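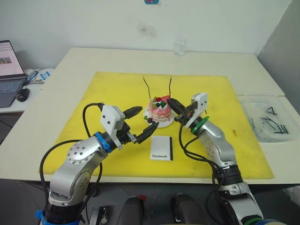

How do I get pink drip frosting to stop partway down a small cake?

Posted by Fitriani Liem, 01/11/2020

I make small round layer cakes at home, mostly for neighbors and people from my old job. Lately everyone wants the pink drip look with fruit piled on top. My problem is that the drips keep running all the way to the plate and making a puddle. By the time I add strawberries and berries, the top has slid a bit too.

I use white chocolate chips and heavy cream, equal weights, with a little gel color. I melt the chips in the microwave, stir in the cream and pour it on while it's still warm. The cake underneath has a thin coat of buttercream. I've tried leaving the glaze for 20 minutes before pouring and it was a little better but still ran.

Second thing: how far ahead can the fruit go on? I have a pickup at noon and would like to finish the night before. The customer asked for kiwi.

Thanks for any help.

3 replies

Jurgita Vasiliauskas

Your ratio is the main trouble. Equal weights works for dark chocolate, but white chocolate needs much less cream. I use three parts white chocolate to one part cream by weight. Chips can also be stubborn about melting smoothly, so buy a bar if you can and chop it fine.

Heat the cream until it steams, pour it over the chocolate, leave it alone for a couple of minutes and then stir. Add the color at this point. Let it cool until it feels barely warm on your lip. If you have a thermometer, I pour at 84 to 86 degrees Fahrenheit.

The cake should be cold. Put it in the fridge for at least an hour after the buttercream goes on. Do one test drip down the back and wait a minute. If it reaches the plate, the glaze goes back on the counter for five minutes. If it stops in a fat blob near the top, warm it for a few seconds and stir.

Use a spoon or a squeeze bottle and do the edge first. Then put a small amount in the middle and spread it out to meet the edge. Most long drips come from pouring everything in the center and letting it find its own way down.

Chill it again before the fruit. Strawberries and kiwi should be cut the same day and patted with a paper towel on both sides. Blueberries and blackberries can go on the night before if they are fully dry. For a noon pickup I would glaze the night before and do all the fruit at nine or ten in the morning.

If you want a few berries on the plate beside the cake, leave those for last. They roll when you carry it.

Priit Ots

Just use less of it. I had the same thing happen and I was making way too much glaze for a small cake. Also I buy the Delidico pink glaze in the tub now and it sets fine, but it's pretty sweet.

Līga Org

Agree with the first reply on the cold cake. I'd add that any tall sticks or candles should go in before you place the fruit, so you can build around them. If you push them in afterward the berries get shoved to the side and the glaze cracks.

Kiwi leaks more than anything else I put on a cake. I set the slices on top of the strawberries so they don't touch the glaze. Small mint leaves give you the green without the juice, if your customer would accept that.

Comment from Fitriani Liem

I did three to one last night on a spare cake and the drips stopped halfway. The color came out paler than before, so I'll add a bit more gel next time. She still wants the kiwi.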